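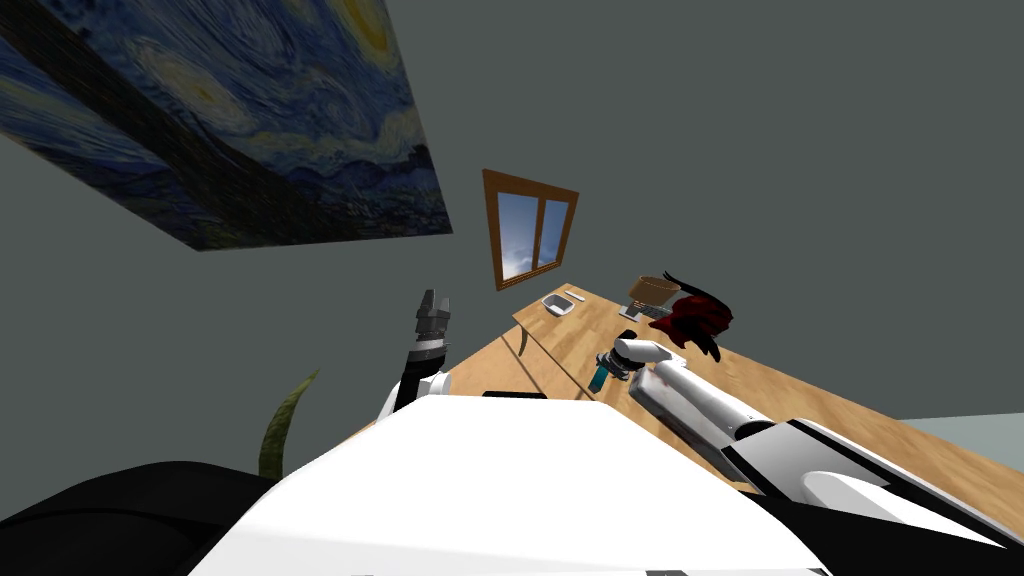
A large print of "The Starry Night" on a dark gray-green wall.

How to Hang a Big Print Without Buying the Kit

Wed 12 October, by Madalena Aguiar

Search for advice on hanging a large picture and you get a page that wants to sell you something. A laser, a template, a putty, a hook shaped like a fishbone. I have tried a fair number of these over the years and most of them now live in a drawer. The job takes a tape measure, a pencil, a drill or hammer, and more patience than the packaging lets on.

What follows is for prints too big to hold up with one hand while you squint at them. Small frames are easy and you don't need me.

Find out what your wall is

Every guide says "locate the studs" and moves on. Fine, if you have studs. In my building the outside walls are masonry under plaster and the inside walls are drywall on metal, and I learned which was which by ruining a drill bit.

Knock first. Drywall sounds dull and a bit empty between studs, masonry hardly sounds at all. Then drill one very small hole somewhere the print will cover. White powder and then nothing means drywall. Red or gray dust that keeps coming means brick or block. Brown curls mean you hit wood, so put a screw there and be grateful.

About stud finders: mine is a Clidov, and it beeps at studs, pipes, old paint ridges and my wedding ring. A magnet dragged slowly across the drywall picks up the screws that hold the board on. It costs next to nothing and I trust it more.

Weigh the thing

Stand on the bathroom scale, then stand on it again holding the print. Subtract. A stretched canvas is often much lighter than people fear, and the same image behind glass can be a different animal.

Now look at the rating on your hook or anchor and cut it in half. I have no science to offer you for that. The number on the pack was reached in good new drywall by someone who put the anchor in straight. The pack of Skitach anchors I bought last said 20 pounds, and one pulled out of my hallway under a mirror that weighed 15. Maybe I drilled the hole too wide. You might too.

Ignore the magic height

There is a rule that the center of any picture must sit at eye level, and people repeat it with a figure in inches as if it came down a mountain. Whose eyes? In a room where you mostly sit, that height can look silly. Over a desk, it may put the bottom edge right where your lamp wants to be.

Cut a piece of wrapping paper to the size of the print and tape it up. Leave it for a couple of days. Sit in the chair you use. Move it down, because your first try was almost certainly too high (mine always is). When you stop noticing it, mark the top corners lightly in pencil.

If there's a window on the same wall, check the paper at different times of day. Direct sun will fade most prints, whatever the seller says about the ink. I have seen "museum grade" on a poster tube from Mendes that turned pale in a single summer.
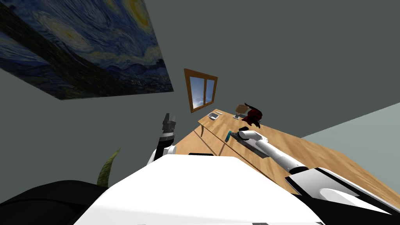 Skip the single wire

Most big prints arrive with a wire across the back. It lets the picture swing. You straighten it, someone shuts a door, you straighten it again. Take the wire off and use two D-rings, one on each side of the frame, both the same distance down from the top. Measure from the top edge and write the distance on masking tape stuck to the back. You will forget it on the way to the wall.

Then:

1. Measure between the hanging points of the two rings. Measure again.

2. Transfer that spacing to the wall, using your corner marks. Run a strip of masking tape between the two points and put a level on it. A cheap level is fine if it agrees with itself when you flip it end for end. Plenty in the store don't, so flip it before you pay.

3. Drill or nail. On drywall with no stud, use an anchor that opens behind the board. The ribbed plastic plugs that come free with frames should go in the trash.

4. Leave the screw heads out far enough to catch the rings. Hang one side, then the other.

5. Step back as far as the room lets you. If it looks crooked and the level says it's straight, your ceiling is probably the crooked one. Go with whichever line you'll see every day.

Sticky strips

I won't say never. For a light poster on smooth, well-cured paint they hold. On textured paint, fresh paint or anything in a steamy room I would not sleep under one. The Imell strips I used came off cleanly in the sense that they took a clean rectangle of paint with them.

Or don't hang it

Leaning is allowed. A canvas propped against the wall on a sturdy surface looks fine, you can change your mind about it, and the landlord has no opinion. Put a bit of rubber shelf liner under the bottom edge so it doesn't creep forward. If you have a cat or a toddler, go back to the D-rings.
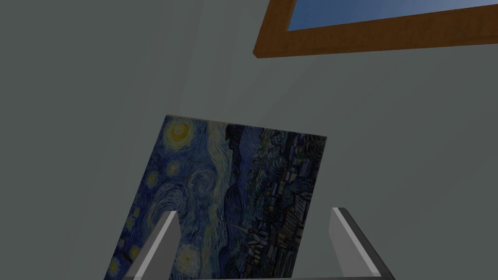 Zulmira Loureiro wrote in to say that I'm too hard on wire. Her own pictures have hung on it for years with no trouble, she says, and the cure for swinging is a felt pad on each lower corner, so the frame grips the wall a little. She also thinks halving the weight rating is "superstition with a pencil behind its ear."

I tried the felt pads on a hallway frame. It moves less. It still moves, and that door is not a heavy one. On the weight rating I'm keeping my superstition, at least until the patch where the mirror used to be has been painted.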